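# Chapter 3. How Regional Blocs Share the Cost of Research

Countries that trade with each other do not always do research together. A trade agreement lowers a tariff on a given day, and the effect shows up in the price of goods. A research agreement works more slowly. It sets rules for who pays, who may apply, who owns the results, and where the equipment stays after the money is spent. This chapter looks at those rules and at the way they affect smaller member countries.

Chapter 2 dealt with customs unions. You will need two terms from it here: *common budget* and *juste retour*. A common budget is money that members pay in and no longer control one by one. *Juste retour*, or fair return, is the idea that a member should get back in contracts and grants about as much as it paid in. Most arguments over shared research money come down to how much weight fair return should carry.

## 3.1 Two ways to pay

A bloc can pay for joint research from a central fund. Members contribute according to the size of their economies, a central office announces a call for proposals, and outside reviewers rank what comes in. The best-ranked proposals are funded until the money is gone. Under this system a country with strong universities may receive more than it paid. A country with few laboratories may receive much less.

The other way is matched funding. Each country pays only its own researchers. A project goes ahead when every government involved agrees to cover its own share. No money crosses a border, so the question of fair return hardly comes up. The weakness is timing. If one government is late with its budget, the whole project waits, including the teams that have already been paid.

Many real programs mix the two. A central fund may cover travel, meetings, and shared data services while salaries stay with each country. Students should be careful when they read that a program is "jointly funded," as the phrase can describe either method or any blend of them.

## 3.2 The Womell program

The case used in this chapter is the Womell program, which began in 2000 as a matched-funding agreement on water and soil research. Its early years were studied by Graciela Quezada and Leandro Toledo, who read the project files and interviewed the people who had managed them. Their account is worth following closely, and parts of it appear in the readings.

Quezada and Toledo found that the smaller partners rarely complained about the amount of money. They complained about the calendar. The fiscal year in one country closed while the fiscal year in another was only half over, and the joint call was announced each February to suit the larger partner. Researchers at Orellana, a regional institute with a small grants office, often had to prepare a full proposal before their own ministry had confirmed that there would be a budget.

The second complaint was about equipment. Under the original text, a machine bought for a project belonged to the institution that signed the purchase order. In practice, that was nearly always the larger institution, which had the staff to handle customs forms and service contracts. When a project ended, the smaller partner kept its data and its publications but had nothing to run the next set of samples on.

Domingo Ledesma, who was a junior manager in the program at the time, put it this way in his interview: "We had authors on every paper and no key to the lab." His remark is quoted often in the later literature, sometimes without the context. He was speaking of soil analysis only. The water projects used field stations, and those were shared from the start.

## 3.3 From matched money to a small common fund

The program was revised after a review written by Constanza Sosa. Her report, known as the Indley report after the town where the final meeting was held, made three proposals. Members would set up a small common fund for equipment. The call would stay open for up to 2 months so that all fiscal calendars could be accommodated. Ownership of equipment would be decided before purchase and written into the project agreement.

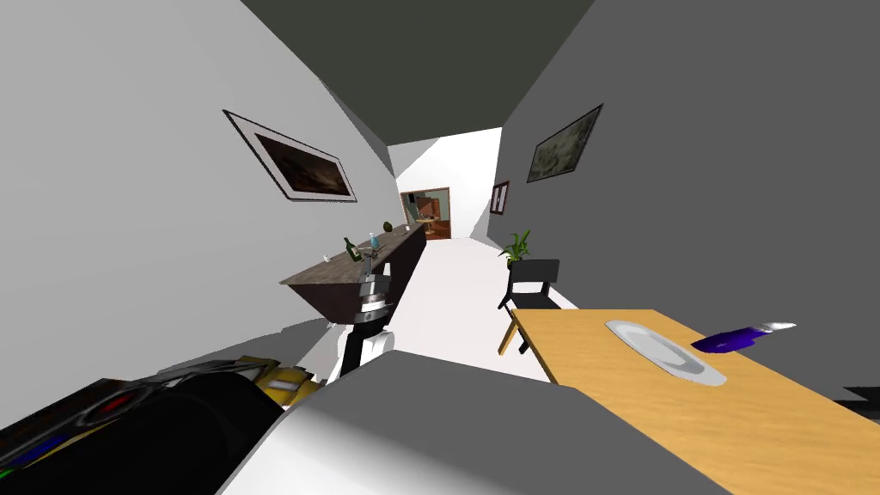 The first proposal was the hardest to pass. Finance ministries had accepted matched funding partly because it kept them in control of every payment, and a common fund, even a small one, took some of that control away. Sosa's answer was to limit the fund to equipment and to require a public list of every purchase. The governments could then see where each item was placed.

The second and third proposals passed with few changes. The longer call brought in more proposals from smaller institutions, though Glória Abreu has argued that the new forms, which were shorter and available in all the working languages, deserve as much of the credit. Her argument is taken up in Section 3.5.

The revised rules were later copied, with some changes, by the Plokuvero network, which works on energy storage. Section 3.4 compares the two and asks which of the Womell rules depended on local conditions. Before going on, reread the definition of fair return at the start of the chapter and note which of Sosa's proposals it would support.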